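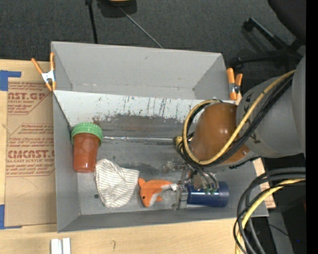
Mottram Preserves Open Day

The Mottram plant sits at the end of a service road behind the rail yard, and the sign is easy to miss from the east. I drove past it once and came back. Parking was in the gravel lot across from the loading docks, with a shuttle van for anyone who didn't want to walk. I walked. It took four minutes.

The plant opens to the public one day a year, in May. Tickets were free but had to be booked, and visitors were sent through in groups of 40. Mine was the second group of the morning. We got paper hairnets and blue shoe covers in the front office and were asked to take off rings and watches. A locker was provided for bags. Phones were allowed everywhere except the cooking floor.

Our guide was Ashley Crabtree, who runs the day shift on the filling side. She started with the receiving area. Fruit comes in frozen for most of the year and fresh for a short stretch in summer. On the day we were there it was frozen apricots, in lined cartons stacked on pallets. A sample from each delivery is thawed in a small side room and checked for pits, stems and sugar content before the rest is released. She let us look through the refractometer they use, a hand tool shaped like a short flashlight. I had trouble finding the line in it until she told me to face the window.

The cooking floor is smaller than I expected. Most of the space goes to the kettles, which are open at the top and heated by steam jackets. We watched from a raised walkway behind glass. One kettle was running and the others were being cleaned. A batch is 200 pounds, and Crabtree said they have tried larger ones and gone back each time, as the fruit breaks up too much by the time a big kettle sets. The smell reached us even behind the glass, mostly hot sugar with a little lemon.

From there we went down to filling and capping. This was the loudest part of the tour and the guide used a headset. Jars come in upside down, are blown out with air, turned over, filled, and capped within a few feet of each other. The capper is a Grandow, bought used, and it has its own mechanic on each shift. After capping, the jars go through a cooling tunnel with water sprays that get colder toward the far end. The trip through takes long enough that we did not see any one jar come out the other side.

The part I had come for was the old label room upstairs. The company kept a copy of nearly every label it printed, and 206 of them are now framed along a hallway. The early ones are two-color and very plain. The Uvesel line, sold for a few years to railroad dining cars, has a blue border and no picture of fruit at all. There is also a short run in French from when the company shipped to Canada. I would have liked dates on more of them. A few have penciled notes on the back, but with the frames on the wall there's no way to read those.

Howard Wragg, who retired from the print shop, was sitting at a table in the hallway with a drawer of old printing plates. He had worked with most of the later designs and remembered which ones had been trouble. The plum label took three tries because the purple kept drying brown. He also had an order book open to an entry for 2884 cases of quince jelly, the largest single quince order he had found. Quince was dropped from the line later on. I asked if it might come back and he said to ask upstairs. We were upstairs, but I took his meaning.

The tour ended in the break room with toast and open jars to try. The apricot was good and a little less sweet than the store version, which Crabtree said is the same recipe. The red pepper jelly, sold under the Nivau name, was hotter than the others and went quickly. There was coffee in a large urn and not enough cups, so a few people waited.

The factory shop is next to the front office. It takes cards. Dented-lid jars were on a separate shelf at half price and could be mixed by the case. I bought six apricot, two marmalade and a pepper jelly.

Some practical points. The tour ran an hour and a half and there is nowhere to sit until the end. Stairs lead to both the walkway and the label hallway, though there is a freight elevator and staff will take you up in it if you ask at the desk. Children under eight are not allowed past receiving. The floor near the cooling tunnel is wet even in dry weather, and the shoe covers don't grip well on it. Restrooms are by the front office only. Booking for the next open day is by phone, and the office keeps a list of people who want to be called when the date is set.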